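Shorter wait for dental and physio cover as Pamell rewrites its rules

Good news for anyone in Grilgate who has ever signed up for a health plan and then spent most of a year unable to use it. Pamell, the member-owned insurer that runs the town's biggest workplace health plan, is cutting the waiting period for dental and physiotherapy claims to 90 days. Under the old rules new joiners had to wait 234.

The change starts in October and covers everyone on the Grendance plan, from full-time office staff to people doing a couple of shifts a week in a café. Members who joined over the summer will be moved to the shorter wait automatically, so plenty of them will find they can claim a good deal sooner than they expected. They don't have to ring up or fill in a form.

It is a really welcome step. The long wait has been the biggest grumble about Grendance for as long as the plan has existed, and it hit hardest at people who change jobs often. Leave one employer, join another a few weeks later, and the clock went back to nothing, even if you had paid in for years. From October that stops too. A gap of up to seven weeks between jobs will no longer count as a break in membership, and any waiting time already served will be carried over to the new employer, provided that employer is also in the scheme.
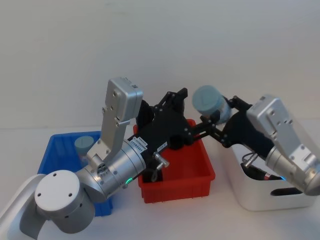
Three storage bins in blue, red and white, with a pale blue cylindrical object held up at the right.

There are 272 local employers signed up at the moment, most of them small. Garages, hairdressers, nurseries, a couple of printers, the garden centre on the ring road – firms that would struggle to arrange cover on their own and get a decent price by buying together. Each one pays a flat monthly sum per worker, and staff can top it up from their wages to add a partner or children. The flat sum is frozen until next spring. Top-ups will go up slightly, and Pamell says letters with the new amounts are on their way to members' homes.

What does the shorter wait apply to? Check-ups, fillings, extractions and hygienist visits are all in. So is physiotherapy, whether you refer yourself or are sent by your GP, and so (this one is a lovely surprise) is chiropody, which used to sit in a separate and rather confusing part of the booklet. Crowns, bridges and anything to do with braces keep the longer wait for now. Pamell says it will look at those again once it has seen a full year of claims under the new rules.

Eye tests never had a waiting period and still don't. It's worth repeating, as a surprising number of members seem not to know it. If you are on Grendance and haven't had your eyes tested lately, you can book tomorrow.

Claiming gets easier as well. At present you pay the dentist or physio yourself, post or upload the receipt, and wait for the money to reach your bank account. That will carry on for most places, but the Woldemariam practice, which has both dental chairs and physio rooms under one roof, has agreed to bill Pamell directly. Members will show their card at the desk and pay only what the plan doesn't cover. For a family with two or three appointments in the same month that could make a very real difference to how much has to be found up front, and it would be marvellous to see other practices follow.
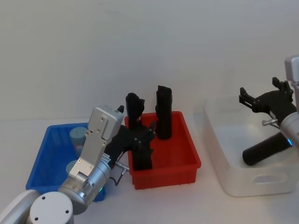
Grilgate News – Health and Money Desk

The fine print is worth a look before you book anything. Treatment that was already planned before you joined is still treated differently: if a dentist had written it into your notes, you have to serve the whole of the old waiting period before claiming for it. Pamell has at least tidied up the wording. The old booklet talked about "conditions known or reasonably knowable", which left members guessing whether a twinge counted. The new one says it has to be in your notes, with a date, and if it isn't there it doesn't count. That is so much clearer!

Annual limits stay as they are. You get one pot for dental and another for physio and chiropody together, and you can't move money between them. The pots refill on the anniversary of the day you joined, which catches people out every year, so check your card for the date.

Members who had a claim turned down over the summer purely because they hadn't been in the plan long enough can ask for it to be looked at again. Send the original receipt and the refusal letter, and do it before the end of October. Claims refused for other reasons aren't part of this and go through the usual complaints route.

Employers who aren't in the scheme yet can join at any point in the year, and there is no smallest number of staff, so a business with a single worker is welcome. Sole traders are still left out, sadly. Pamell says it would like to bring them in but hasn't settled on a price.

The new booklet is available from Pamell's office in Grilgate and can be posted out in large print. The office opens at 9am, and the phone line is open until 6pm.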